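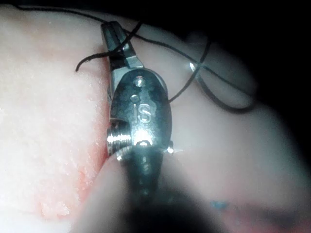
Grasping instrument holding a length of black suture thread.

4. Setting up a series on your Paltoden box

Before you start, check that the box is connected to your home network and that you have signed in with your Paltoden account.

1. Press Home on the remote and choose Channels.
2. Key in 931 for Harammont Drama, or scroll down to it.
3. Highlight the series you want and press the green button.
4. Choose New Episodes Only or All Episodes.
5. Press OK. A red dot appears next to the title.

Note: If a series has been announced but has no start date, the red dot is grey. It changes colour when the first episode is listed.
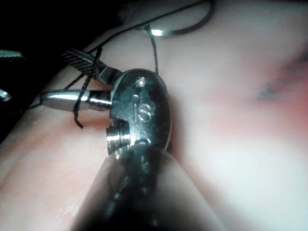

6. To keep episodes after the season ends, open Recordings, select the series and set Keep to Always.

The box deletes watched episodes after 10 days unless you change this setting. It can hold up to 1000 recordings, including films.

Caution: Do not unplug the box while a recording is in progress. The episode may be lost and the series may need to be set up again.

Older boxes (Galbraith models) do not have a green button. Press Options, then Record Series.

If message 251 appears, two programmes are already being recorded at that time. Cancel one of them or choose a later showing on Brolstead Plus.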